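**Those soft green packs from the import grocer: worth it?**

**zorica_n**
Grabbed 2 of the green and white plastic packs with the Chinese writing on the side and I am so pleased with them! 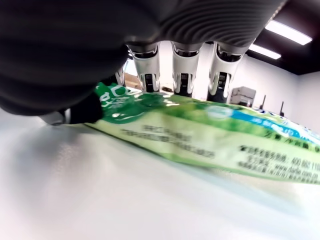
They sit flat in the drawer under the kettle, which my old boxes never did (I'd been jamming those in sideways for years). Paid $2 each at Lưu, near the Wirnlow tram stop. Does anyone else buy there?

**gorazd.nedeljkovic**
Love Lưu. Not sold on soft packs though. The plastic creases, the corners get squashed and mine looked awful by November. I moved everything into tubs.

**trosent_kid**
Tubs take up heaps of room, Gorazd! I've had soft packs in the caravan all year, no dramas. Fold the end over, stick a peg on it.

**gorazd.nedeljkovic**
A peg in a caravan, fair enough. In a kitchen drawer it catches every time you open it.

**zorica_n**
Bulldog clip, lies flatter. And I really like the colour, that leafy green fading off to white cheers the whole drawer up.

**oro2000**
Can't read the small print on mine, so I asked at the counter and she went through the lot with me. Lovely woman. Go before lunch, they sell out.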